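Ticket 800: marks on white table top
Site: Starthorpe
Category: Furniture and surfaces
Priority: 3
Status: Open

The Starthorpe office reports grey smudges and light scratches on the white table top. The surface was wiped with Soler cream cleaner and a damp cloth on 2 occasions in December. The smudges became fainter and the scratches were unchanged.
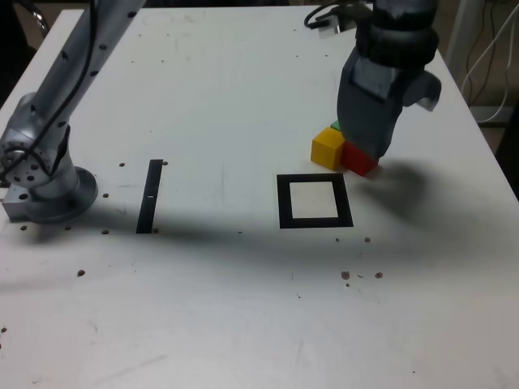
The supplier, Bedari, has been asked whether the matt finish may be polished. Until a reply is received, scouring pads must not be used. The coloured wooden cubes should be lifted when moved and should not be slid across the surface.

Update, 10 am: Bedari has requested the order number. Passed to Stultemine Facilities.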